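Search this diary Type and press enter

Hand grippers, first proper go

November, just gone nine at night, and my forearms are telling me all about it. I said I'd keep notes while the Cirono pair are out on trial, so I've made a pot of tea and I'm going to do it properly this time, unlike the last trial, when I wrote two lines and lost the notebook.

The kit turned up from Pitard in one solid box, everything tucked into its own foam, which I'll admit won me over before I'd even plugged anything in. You hold one gripper in each hand and do small jobs with them, and what you did gets recorded so a robot can learn from it later on. That's the whole product, really, plus the software and a help desk at Drandanside you can ring until five. The trial runs 12 days. After that we either send the lot back or pay the 744 dollars a month, and I'm the one who has to write up which.

I spent the morning on the setup guide (two cups of coffee, and I still missed the page about the cables). Once I'd found it, things went along nicely enough. Run the cables back along the outside of your arm, it says, never across your lap, and it's good advice, though I kept forgetting it whenever I got up and sat down again. I'd love to see a version with no cables at all, and I've put that at the top of my wish list in big letters.

After lunch I got stuck into the handling. I'd pictured something like salad tongs, and for the first half hour that's just how I used them, snapping at everything like a hungry crab. Then my hands settled down. The trick I found is to slow right up in the last little bit before you close, and to let your elbow do the travelling while your wrist stays quiet. Raised surfaces are harder than flat ones, I think because you come in from an angle you don't practise much, and I lost my patience more than once and had to go and stand by the window for a minute.

The left hand is well behind the right, no surprise there. I'm going to give it the first turn tomorrow, while I'm fresh, and see if it catches up.

As for the software, it's plain and a bit grey but it does what you ask. It asks for 200 clean runs before it will give you a report, and I got through a fair few, though I'd rather not say how many it threw out. The help desk was lovely when I rang about that. They told me most new people lose a lot on the first day, and they stayed on the line while I found the right setting, which was hiding under a menu called Extras of all places.

We did look at the Mughal set back in the winter. It was cheaper, 228 a month, and lighter too from memory, but the handles never sat well in my palm and I came home with a blister. No blister tonight, so that's one for the Cirono column. I'd still like to try them side by side, if I can talk anyone into paying for it.

Right, the tea's gone cold and I haven't rung Mum back. More tomorrow, left hand first.

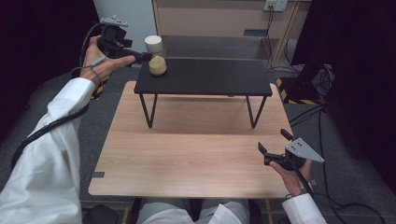

Pitard wrote back overnight to say that a cable-free pair is on their list as well, but they wouldn't put a month to it, and that I should ask Drandanside for the softer wrist straps in the meantime because they go out at no charge to anyone on trial.

Recent entries
Blisters and the Mughal set
What I want from a help desk
The notebook turned up behind the printer
Robot vacuum versus the back step

Contact | Copyright, all entries belong to the author | Back to top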